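How to keep vegetables and fruits fresh when they all stand in one basket?

Asked 6/22/20 in Kitchen and Storage

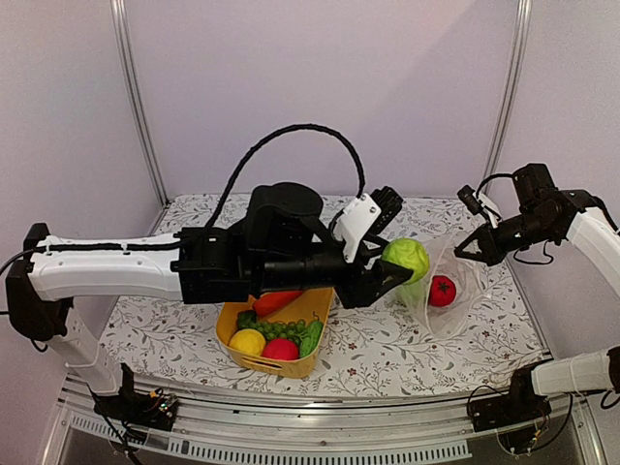
Hello everybody. I buy produce one time per week, and at home I put everything together in a yellow plastic basket on the table: carrot, cucumber, lemon, grapes, some green leaves. The cabbage does not fit well, so it stays outside. The tomatoes I put in a clear plastic bag, because this is how I bring them from the store.

My problem is that after a few days the cucumber becomes soft and the leaves are yellow. The grapes smell a little like wine. Is it the basket, or is it the company they have inside it? I have only a small refrigerator (Isero, with one drawer), so I can not put all of it there. Which things must go in the cold and which can stay out? And is the bag good or bad for tomatoes?

Thank you in advance.

2 answers

Answer from Skanetti
Accepted by the asker

I had the same trouble in my first apartment, also with one drawer. I do it this way now.

Into the refrigerator: leaves, grapes, carrots, and cabbage if you find a place. Leaves I roll in a paper towel and put in a bag. The grapes I do not wash before, only when I eat them. The carrot keeps long in a closed bag, but cut the green top away if it has one. A whole cabbage is patient, it can wait in a cool corner for some days, so if you must choose, give the drawer to the leaves and grapes first.

On the table: tomatoes, and the lemon if you use it this week. Take the tomatoes out of the bag or leave it wide open — in a closed bag the water collects and they get mold. I put them with the stem side down on a plate.

The cucumber is difficult. It does not like to be very cold, and it does not like apples or ripe tomatoes near it, because they give off a gas (ethylene) which makes it yellow and soft. Mine goes on the door shelf, wrapped in paper, and I eat it in the first days. The same gas is bad for your leaves, so keep apples in another bowl.

Your basket is fine, I think. One with holes is better than one without. Wash it sometimes, I forgot this from January until spring and it was not nice.

Answer from Rudd

Just buy less. I go to the store 2 times a week and nothing gets old. Grapes 500 g maximum, they go bad first.

Comment from the asker: Thank you both. I moved the leaves and the grapes to the drawer and the tomatoes are on a plate now. The cabbage still has no home.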